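Chapter 3
Choosing a Packaged Robot Cell

Mounir Radwan and Fouad Ezzat

Most readers of this book will not design a robot from parts. They will buy a kit, or rent one with a service contract, and then have to decide whether it does the work the seller says it does. This chapter follows one such purchase. The kit is the Prilla, sold by Diltania as an arm, a gripper, a controller and a set of ready-made task programs. The buyer is Mahrous, a contract cleaning firm in Badberg that wanted small items picked up and dropped into bins.

Diltania's price list dated 01/05/2021 offers the kit in two forms. The basic form comes with 18 task programs and no training. The full form has 54 programs, three days of training and a yearly service visit. Mahrous took the basic form on a trial of 28 days, with the right to return it.

A trial should use the buyer's own objects and the buyer's own floor. Sales demonstrations are usually run on a clean table with hard, regular blocks, and results from those say little about soft or uneven things. They say even less about tools. When a gripper holds a rod and the load is at the far end of it, small movements at the wrist become large ones at the tip — and the program has to allow for that before the load is over the bin.

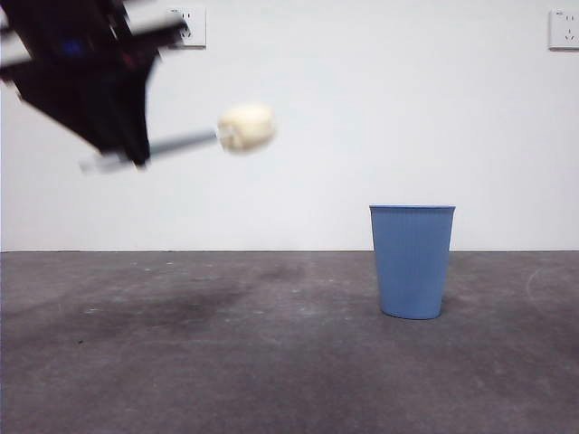 3.1 What to ask before the trial

Start with reach. The figure in a brochure is normally measured to the gripper, so any tool the gripper holds adds to it and also adds to the load on the wrist. Ask for the payload at full reach with the tool fitted.

Next, ask how a task program is changed. In the Prilla, the height of the bin rim is a single setting, but the shape of the bin is not, and a narrow container needs a slower approach than a wide one. Ezzat changed the bin height in a few minutes. Changing the approach speed required a call to Diltania.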